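This site uses cookies to remember your language choice. Accept | Read more

Migration / Local life

"The letter is short, but the waiting is long"

2018-12-06

The interpreter at the municipal advice office in Vurneron has translated for newcomers since February. She asked us not to print her name, as her brother's application is still open. 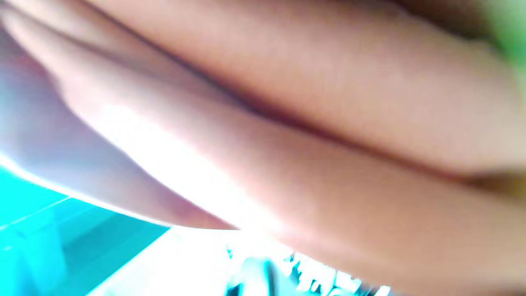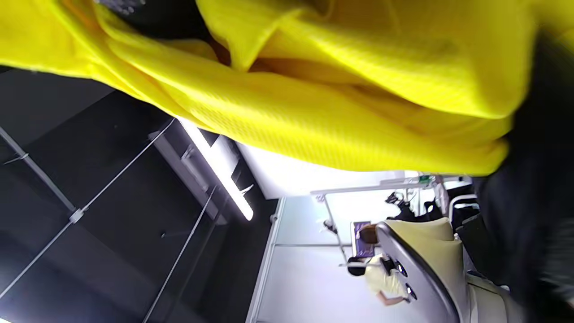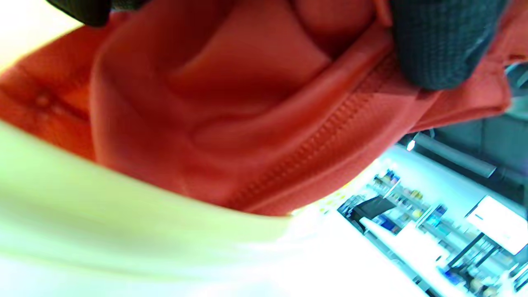
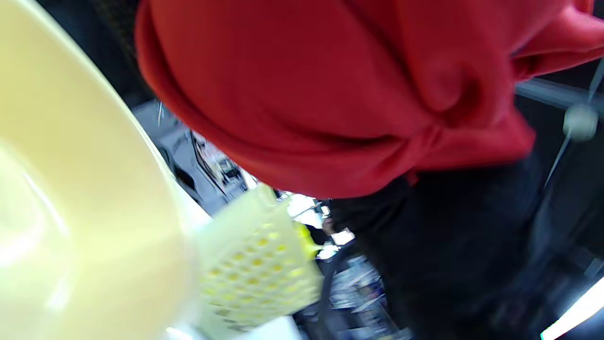 No. 6, page 9

She came to Vurneron alone, after two winters in a reception centre in Plita. Her first work here was in a bakery. The municipality later asked if she would interpret, at the beginning for a few hours a week.

"I said yes before I understood what it is," she says. "I thought I would translate words. Most of the time I translate forms."

The office received 570 requests for help this year, and the largest part of them concerned family reunion. An applicant must show income, a rental contract and proof of kinship. The last one is the hardest, she explains, when the register office at home has burnt down or is on the other side of a front line.

"People bring me a wedding photograph and ask if it is enough. I must say that I don't decide this. They look at me as if I decide."

The fee is another matter. With certified translations, one family paid 1647 euros before the first answer arrived. Vídalín, a small legal aid group, covers a part of such costs, but its fund for this year is already closed.

We ask how long an answer takes. Roughly nine months, she says, and longer if a paper is missing. Her brother has waited more than this. He is in a rented room with two other men and calls her in the evenings.

"He doesn't ask any more if there is news. He asks what I cooked."

The municipality plans to move the advice office to the Delex building, near the station, where it will share a corridor with the housing department. She is in favour of it. At present clients go by bus from one office to the other, often with the same documents, and the last bus back leaves early.

Would she like to continue in this work? She thinks for some time. She has begun an evening course in accounting and the examination is in spring.

"Until he comes, I stay here," she says. "After this I will see."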